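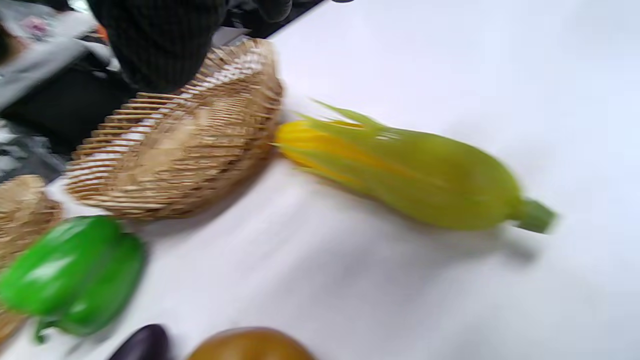
Corn in the husk beside an oval woven basket.

Idell Nesting Produce Baskets, set of 2
Item 2082
Reviewed for the Dovcombe kitchen shop by Lavanya Kulkarni

The maker's card says these baskets will "keep fruit and vegetables fresher for longer." We left that line off our price tag. A basket lets air move around what you put in it, and that helps onions and potatoes a bit. It does nothing for lettuce, which wants a cold drawer and a damp towel, and nothing for corn, which starts losing its sweetness the day it's picked no matter how nice the bowl is. If you buy these, buy them because you want your onions off the counter.

What you get
One large and one small basket, open weave, no lid, no liner. The small one sits inside the large one for storage. The large is 17 inches on the long side. The weave is hand finished, so expect the rims to differ a little from set to set. Idell calls this "character." I call it a rim that rocked on my counter until I pressed it flat.

Weight limit
The card claims 38 pounds for the large basket. I don't believe it and I don't know who tested it. Omar Zein in our stockroom loaded one with russet potatoes and the bottom bowed well before it was full. It held, but I wouldn't carry it across a room by the rim like that. Treat it as a counter basket.

Cleaning
Shake it out, wipe with a barely damp cloth, dry the same day. The card also says "dishwasher friendly." Please don't. Randa Sfeir put a small one through on the top rack at home and brought it in to show us, and the strips had lifted all along one side.

Woven or plastic?
Customers ask this more than anything else. The Nseir vented plastic basket costs less, rinses clean in the sink and won't snag a sweater. It's also plain to look at, and the colors are what they are. For citrus, berries or anything that might leak, I'd take the plastic every time. For garlic, squash and dry onions, either works, and you're paying extra for looks.

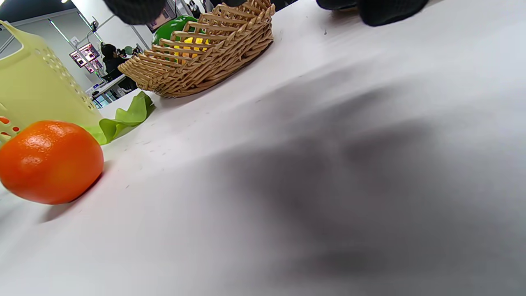 A mandarin in front of a vented plastic basket, with a ruffled green leaf alongside.

The "natural antibacterial" claim
Also on the card. We wrote to the distributor in Prirnulbridge asking what it was based on and got a copy of the same card back. Until something better arrives, wash your produce as usual.

Returns
Unused sets can come back with the tag on. We can't take back a basket that has had food in it. If a strip is split when you open the box, tell Jihad Hattar at the front counter and he'll swap it.

Availability
In stock in natural only. A darker finish is promised for April. It was promised before, so we aren't taking deposits.

Page last checked 24 Mar 2024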